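About Us

Hi, and thanks for clicking on the page that most people skip! I'm Ghizlane Fawzy, I started Ketolport, and I still write everything on this site myself (so if you spot a typo, it's mine, and you're welcome to send it in).

What we do is try out robot parts so that you don't have to buy three of everything. Grippers mostly, then arms, cameras and the controllers that tie them together. If you run a small shop or a lab and you're stuck between two grippers that look the same on paper, you send us the job you want done, we put both of them through it, and you get a plain report with the numbers, the clips and my opinion at the end. You can ignore the opinion. Plenty of people do.

I used to work on the other side of this, picking hardware for a packaging line in Gonham, and I spent far too much of that job reading spec sheets. They'd give me the grip force down to a decimal and leave out whether the fingers would block the wrist camera when they opened. That drove me up the wall. One March I started keeping my own notes, a friend at another plant asked to see them, then her boss asked, and I had a side business before I had a name for it.

These days a lot of our testing starts in simulation. We build a room, drop an arm in it, and swap the hand, the camera mount or the controller while everything else stays put. Our regular test room is a house interior with wooden floors, furniture and doors onto a garden, and we use it for anyone whose robot will have to get around a home. It's a lovely way to compare things, because the floor is the same floor every time and the light doesn't change when the sun goes in. The wrist view is where I always look first. I want to know how much of the picture the fingers take up and how much is left for the job. 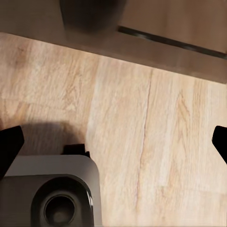

Wrist camera view in the test room, gripper open over the wood floor.

You'd be amazed how much you can learn from a view like that one. With two black fingers at the sides there's a good wide stretch of floor to work with, and you can judge for yourself whether a small part would stay in sight while the hand comes down on it. Shadows matter too! The robot throws one onto the boards, and a vision system that was tuned on clean, flat pictures can get very confused by a soft gray patch. We leave shadows switched on for every run unless a customer begs us not to.

Our current library has 2,763 logged runs in it, covering 23 gripper and camera pairings. Each run is stored with the controller settings we used, so if you come back a year later with a new arm we can repeat the old test and lay the two side by side. I'm a bit obsessive about this. We once threw out a whole week of work over a tool offset that had been typed in wrong, and I've checked offsets twice ever since, sometimes three times if it's late on a Friday.

The second thing I care about is reach, and how an arm behaves close to things it shouldn't bump. Open floor is easy. Put a wall, a door and a picture in the way and you find out quickly which controllers plan a sensible path and which ones swing the elbow out like they own the place. So we look at it from outside the hand as well. 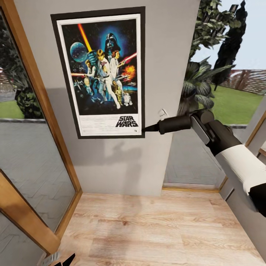
Render: Ketolport test room / G. Fawzy

I like narrow tools for work near walls, and you can see the appeal with the tip right up at the edge of the Star Wars frame and the light switch just above. A chunky hand has a harder time in a spot like that. The long, tapered kind gives you more room to be a little bit wrong. On the other hand (sorry) a narrow tip gives you less to hold on with, so if your job is lifting heavy boxes, please don't order one on my say-so. Ask us first.

We do get asked why we bother with glass doors and greenery when a gray box would be quicker to set up. Well, cameras see through glass, and a depth reading that's happy on a plain wall can go strange at a window. I'd much prefer to find that in a render than in somebody's living room.

A simulated test doesn't replace a real one, and I say so in every report. Friction, cable drag, a worn finger pad, all of that needs hardware on a bench. Once we've cut a list down to two or three in software, we move to the bench in our unit on the Xie side of the yard, and that's where the final ranking comes from. Sometimes the order flips. I put that in the report as well, with both sets of results.

A few practical bits. We don't sell grippers and we don't take a commission from anyone who does. Makers can send us parts to try, and they get them back with the same report a paying customer would get. Our run-logging tool is called Jamivov, it's plain text files all the way down, and you get a copy of your own logs to keep.

If you've got a job in mind, write to me through the contact page and tell me what you're picking up, where it sits and what's next to it. A phone snapshot of the spot helps a lot. I answer most messages in the morning before the bench gets noisy, and I'm happy to talk through a half-formed idea, those are usually the fun ones!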